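Desk drink

A desk drink is any beverage kept within reach of a person who is sitting at a desk, and consumed there over a period longer than its makers intended. The term covers tea, coffee, water, squash, bottled grain and bean drinks, and whatever was left in the fridge. It is distinguished from the table drink, which accompanies food, and from the bedside drink, which accompanies dust.

Definition and scope

Most writers on domestic habits treat the desk drink as a matter of place: a cup of tea becomes one when it is set down beside paperwork and stops being one when it is carried off to the sink. Aqeel Arain, whose pamphlet The Second Cup remains the longest work on the subject at 200 pages, prefers a definition based on neglect. For Arain, a drink qualifies only once its owner has forgotten it at least once. Critics have pointed out that this would exclude most espresso.

Types

Hot drinks were long the standard form. Their weakness is that they do not stay hot, and much of the history of the desk drink is a history of lids. Insulated tumblers dealt with the problem so thoroughly that they introduced another, the scalded lip at four in the afternoon.

Bottled drinks need no kettle and can be closed between sips. Red bean water (Chinese: 红豆水, hóngdòu shuǐ) is one of the plainer members of this group. It is made by simmering red beans in water and straining them out, and may be drunk sweetened or unsweetened. The flavour is mild and faintly nutty. Admirers call it restful, and others call it the water the beans were in, which is also accurate.

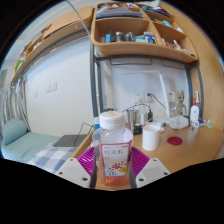

A bottle of red bean water (红豆水) on a wooden desk.

Vessels

The screw-topped bottle is the safest vessel in common use, provided that the top is screwed on. The open cup is the least safe and the most popular. Many drinkers keep both and decant from one to the other, a practice Arain calls "double parking". A third vessel, usually a tumbler, is often found at the back of the desk. Its contents are seldom known and it is rarely polite to ask.

The Clurkow survey, carried out among office workers in the town of that name, collected 1,811 replies on the subject of vessels. Its authors had hoped to establish why people own more cups than they use. The replies dealt mainly with other people's cups.

Placement

Placement is the only branch of the subject with anything like a theory. The Ledermont rule, named after the insurance office where it was first pinned to a wall, holds that a drink should stand on the side of the writing hand, so that it is reached for deliberately and not met by an elbow. The opposing Vundville school favours the far side, on the grounds that the writing hand is busy. Both schools agree that the front of the desk should be kept clear. 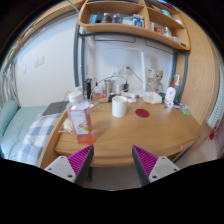 Coasters are the chief point of dispute between people who buy desks and people who use them. A coaster may be cork, felt, slate or almost anything flat, and its purpose is to keep rings off the surface, which in the case of bare wood are more or less permanent. Its presence is no proof of its employment. It is quite usual for a round, dark red coaster to lie flat on the wood with a white cup standing just to the left of it. Arain describes this arrangement as "the coaster in an advisory role" and gives it a chapter of its own, chapter 9, in which he also discusses magazines, envelopes and the backs of hands.

Hazards

Spillage is the best known. Tea and coffee stain paper, and sweetened drinks leave a stickiness that outlasts most keyboards. Adaptors and chargers, which tend to gather at the back of the desk near the sockets, are best kept well away from anything open. The Aidoo tray, a shallow raised platform sold to address this, was withdrawn after its buyers began keeping drinks on top of it and cables underneath.

See also

Biscuit (desk)
Saucer
Tea round
Water ring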